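Borbély Kitchen Planner: a long review after one very long kitchen remodel

My husband likes to say that I spent more time planning our kitchen than he spent in college, and he isn't far off. We have a galley that was last touched by the previous owners, and before a single cabinet came down I wanted to know what I was getting into. A neighbor of ours, Naveen Uniyal, had used the Borbély planner for his own place and kept telling me to try it. So one Thursday evening I made a pot of tea and paid the $50 for a year.

Getting started

Setup took me 20 minutes, and most of that was hunting for my tape measure. You type in the length of each wall, drop in the doors and windows, and the room builds itself as you go. I did get one wall backward (my fault, I was measuring from the wrong corner), and fixing it was as easy as typing the number again. The help pages are short and written in plain words, which I appreciated more than I can say.

Finishes and colors

I had a grand time with this part — too grand, maybe. The catalog lists 297 tiles, and I believe I tried most of them before coming right back to the beige I started with. You can give every wall its own finish, so it's easy to find out whether you like brick and tile in the same room before anybody mixes a bucket of mortar. 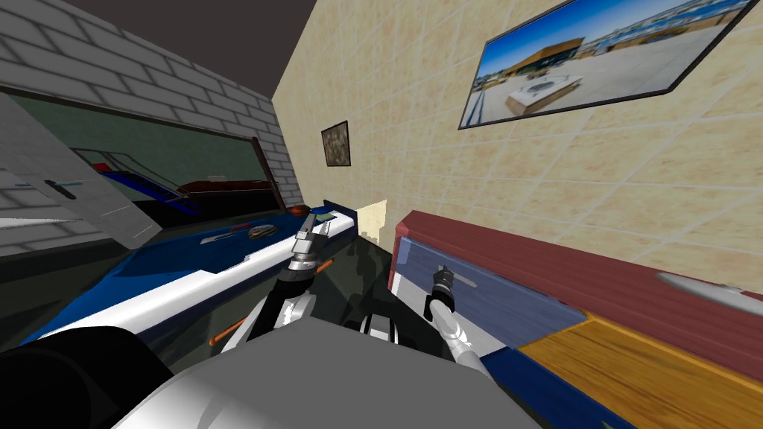
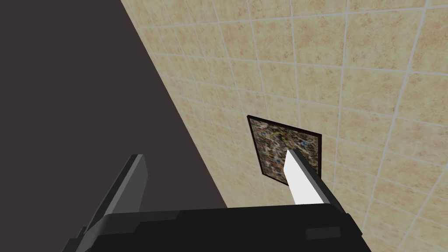
Beige wall tile in both.

Cabinets and the shopping list

The cabinet section is where I'd knock off a star. The stock sizes are all there, but our corner needed an odd one, and I had to fake it with two smaller boxes and a filler strip. Once you're happy, the planner prints a shopping list with every panel and handle on it. Ours came to $2,051 before the counter, and when I took the list over to Ritmont, Carter at the order desk went down it line by line with me and found only a missing toe kick. Carter Beaulieu, if you ever read this, thank you for your patience!

What I'd change

The lighting tool needs work. Our north window looked far sunnier on the screen than it ever has in November, and I nearly picked a darker counter on the strength of it. I'd also love a way to save two versions side by side, as I kept losing track of which one had the wide drawers.

Four stars from me, and I've already started on the laundry room.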